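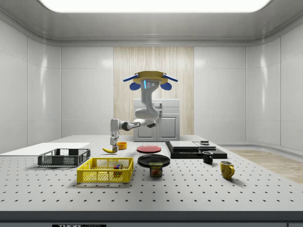
Rundik Teach 2: review
Apr 8, 2018
By Lise Gill

Rundik sells Teach 2 as a complete package for recording robot demonstrations: a handheld six-axis controller, a foot pedal, and software that runs the arm, the simulator and the recorder from one window. We used it for most of a project at Sinlow, where the work is sorting and placing mixed household objects. Our previous setup was a Gagnon pendant and a folder of scripts.

Installation

The installer took 62 minutes on a clean workstation, most of it spent fetching object models. Calibration of the hand controller is done once per operator and stored under that operator's name. The pedal is a clutch: press it and the arm follows the hand, release it and the arm holds position while you move your hand back to somewhere comfortable. It has a stiff spring and slides on a hard floor. We fixed ours down with tape.

Remote control

Following is good. Small wrist rotations come through cleanly at the default scaling, and a slow descent onto an object stays straight. Fast lateral moves overshoot a little with the smoothing filter on and chatter with it off. We left it on and told operators to slow down near the table.

The weak point is gripper control. The trigger is proportional over the first part of its travel and then closes fully with no detent between the two ranges. On a can this does not matter. On a banana or a thin-walled cup it does, and several of our early demonstrations had to be discarded for it. The closing limit can be set per object in the task file, but the setting is buried under the Advanced tab and is lost when the file is renamed.

Hand guiding

On the real arm, Teach 2 also supports guiding by hand. Gravity compensation is adequate with the gripper empty. With a payload attached the arm sags noticeably until the mass is entered. For long reaches from a ceiling mount, we preferred remote control. Close to the mount, hand guiding was quicker to learn and gave smoother paths.

Simulator

The simulator is the reason to buy the package. The stock tabletop task has a ceiling-hung arm over a perforated table, with a banana, a SPAM can, plates, mugs and a pair of crates, one gray and one yellow with a puzzle cube in it. New operators practiced there before touching hardware. Object positions can be randomized between takes, and a fixed seed reproduces a layout exactly.

Contact is less convincing. Curved objects roll more readily than ours do, and the edges of flat plates are hard to pick up at all. Brimthorpe's simulator handles this better but has no clutch support.

Recording

We kept 178 demonstrations. Each take stores joint positions, gripper opening, controller input and video on a common clock. Trimming the start and end is simple. Splitting a take in the middle is not supported – you export, cut, and import again, and the operator field comes back blank. Rundik's support desk said a fix is planned for June.

Verdict

Good following, a useful simulator, poor trigger. It replaced the Gagnon setup for us and we have renewed the license for two seats. Groups working only with rigid objects will have fewer complaints than we did. Anyone handling soft or fragile items should ask for a trial first and test the closing limits on their own parts.

Rating: 3 out of 5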